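I learned to fold on a bed, so that's how I'm going to teach it. Tables are too high for me, the floor kills my knees, and a bed gives you all the room in the world to spread a big floppy dress out flat. This page covers how I sort out a summer closet in one afternoon, with the folds I use for loose tops and dresses (the slippery ones that never stay put!).

You'll need a clear bed, two laundry baskets and something cold to drink. 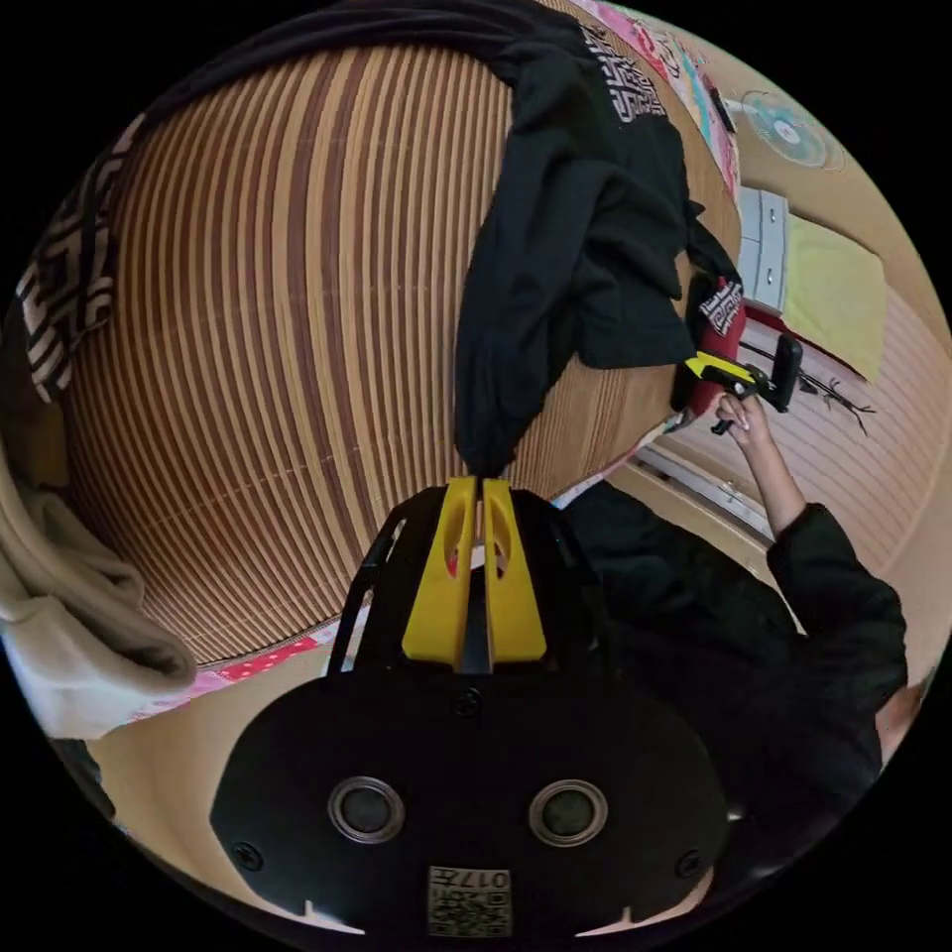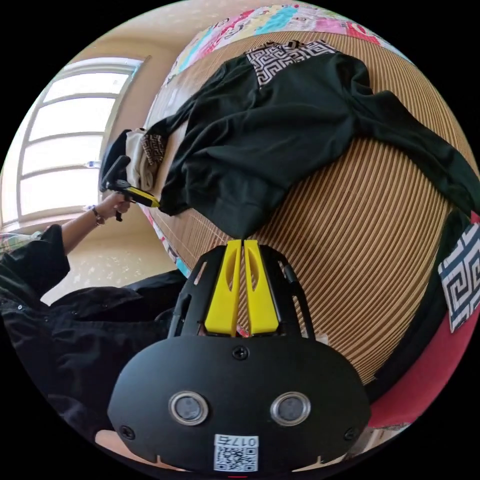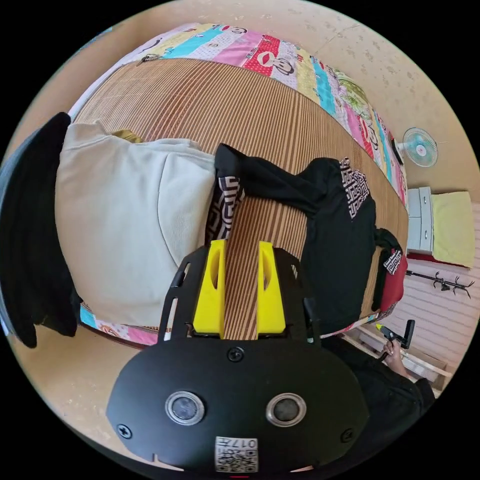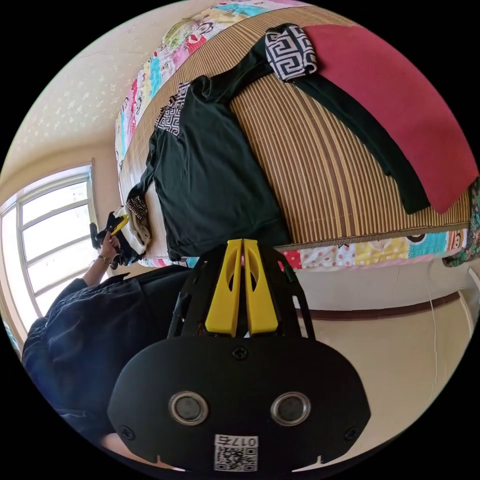

*Folding day. The black garment in the second picture has a Greek key panel near the collar.*

## 1. Get a firm surface under you

A soft comforter is your enemy. Everything sinks into it and you end up chasing wrinkles from one side to the other. Pull the comforter off, smooth the sheet and put down something flat and a bit stiff. A woven mat works great, and so does a big beach towel if you pull it tight. My friend Johannes Cele uses an old tablecloth and swears by it, but I find it slides.

## 2. Sort before you fold anything

I used to fold as I went and then refold half of it when the piles didn't fit the drawer. Now I sort first:

- light tops and tees
- loose dresses and tunics
- pants and shorts
- anything that needs a button, a hem or a second chance

That last pile goes straight into a basket and leaves the room. Don't start mending in the middle of this — I've lost whole afternoons that way.

## 3. The long fold for loose dresses

1. Lay the dress face down and pull the shoulders out so the neckline sits straight.
2. Run your hands from the collar to the hem, pushing the air out as you go.
3. Fold one side in toward the middle, then lay the sleeve back down along the edge you just made.
4. Do the same on the other side. You want a long rectangle, same width top to bottom.
5. Bring the hem up to just under the neckline and fold in half again.

If the skirt flares, fold the flare in first as a triangle and then carry on like it isn't there. It took me all of July to get that one looking decent, so be patient with yourself.

Got a patterned panel or a printed collar? Finish with that part facing up. You'll spot it in the drawer right away and won't have to dig.

## 4. Slippery fabric

Rayon and satin slide apart the second you turn your back. Roll them instead: make the long rectangle from step 3, skip the last folds and roll from the hem up, fairly snug. Iris, who lives downstairs from me, tucks a sheet of tissue inside hers before rolling. It does cut down on creases, but I'm too lazy for it most days.

## 5. Into the drawer

Stand the folded pieces on their edge, like files in a cabinet, with the heaviest ones at the back. Leave yourself a hand's width of empty space. A drawer that's packed solid in the spring turns into a mess the first time you pull out a tank top in a hurry.

For shelves, stack flat and keep the piles short. Mine start leaning once they get much taller than my coffee mug.

## If you only have a little time

Do the dresses. They take up the most room and look the worst crumpled, and once they're done the rest of the closet feels a lot less scary. I did mine in 23 minutes last time, with the radio on and one break to let the cat out.

Next up I'm tackling fitted sheets, which I've been putting off for ages. If you've got a method that works on a king size, please send it my way!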